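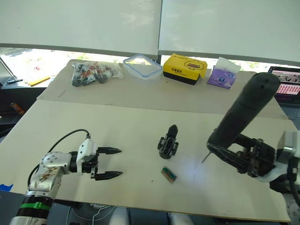 Sur le plan crème : l'outil noir, embout vers le bas, et une petite tache de lumière.

Bon, je vous avais promis en novembre un mot sur la table de l'atelier, et vous êtes plusieurs à me l'avoir réclamé depuis (merci pour les messages, j'ai tout lu, même ceux qui parlaient surtout de la machine à café !). Alors voilà, la grande table claire de Fulincombe est en service, et j'en suis franchement contente.

Le dessus est en deux parties, une crème bien lisse devant, une autre un peu plus beige derrière avec les coins arrondis. Entre les deux il y a une jointure, et je sais que ça en chagrine certains. Moi je m'en sers de repère : ce qui est en cours reste devant, le reste recule. Le clair, j'y tenais. Sur l'ancien établi d'Alvarado, qui était marron foncé, j'ai perdu des petites vis à n'en plus finir, et les pièces noires, n'en parlons pas. Une pièce noire posée sur du crème, on la retrouve du premier coup d'œil, même en fin de journée quand on n'a plus les yeux en face des trous.

Autre sujet qui revient souvent dans vos courriers, l'outillage. J'ai un faible pour les gros manches cylindriques avec un embout fin au bout, ça se tient bien penché et on voit où on pose la pointe. Et une petite lumière sur le plan de travail, je ne pourrais plus m'en passer, surtout l'hiver.

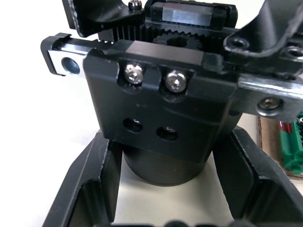 Page modifiée pour la dernière fois le samedi 4 mai 2019

Deuxième volet, les supports. J'ai un vrai petit béguin pour ce support noir ouvert, avec ses parois inclinées qui s'écartent vers le bas de chaque côté du cylindre. Depuis que je range comme ça, je cherche beaucoup moins, et la table ne se transforme plus en vide-poche dès le mardi. Chez Zakau on m'avait vanté des bacs fermés à couvercle, j'ai essayé 5 jours et j'ai tout rendu. Ouvrir, fermer, rouvrir, très peu pour moi.

Côté entretien, un chiffon doux, pas de produit agressif, et je passe un coup le long de la jointure où la poussière adore se mettre. Il me reste à trouver un bon tapis pour les petites vis (les creuses à six pans surtout, elles roulent partout). Si vous en connaissez un, écrivez-moi !

Le prochain numéro parlera des tiroirs d'Illar. Nous sommes maintenant 1 924 à recevoir cette lettre, ça me fait tout drôle. Bienvenue aux nouveaux !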